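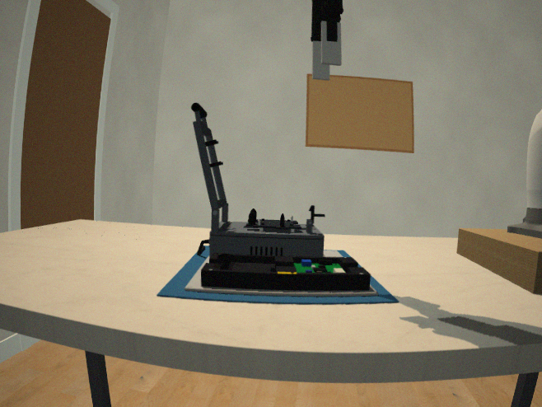 Sim cell, housing and tray on the blue mat, arm base on the block at right.

January, shared workshop, Bevport. Skendach bench model.

Picked up from Kirsty's notes. Goal for this session was to get the virtual bench close enough to the real one that we can try approach paths at home and not tie up the arm.

Table height fixed. It was 20 mm low in the model, so every approach came in high when we ran it on the bench. Changed it in the scene file only; left the arm config alone.

Tray is now a separate body from the housing. The green board is still fixed to the tray. Want it free before anyone tries a pick, but the contact settings jitter when I release it. Tried 3 step sizes. The smallest is steady and far too slow on my laptop.

Vent slots on the housing are modeled as real geometry. Should probably be a texture. Left for now.

Fingers empty, parked above the bench. Park pose saved as "high 2". Please don't overwrite "high", Costel's script still calls it.

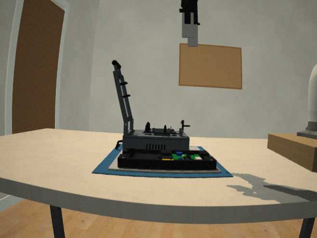
Morven Hepburn read this over and says the jitter is more likely the board mass than the step size. She had the same trouble on the MacLeish job, where a part had gone in as grams and the solver took it as kilograms, out by a factor of 1000. She'd check that before touching the contacts again.

Haven't checked yet. Mass came across with the import and I never opened that file.

To do:
Board mass, then free the board
Simpler collision shape for the hinged frame
Ask Effie which cable route she wants on the real arm
Copy scene file to the workshop machine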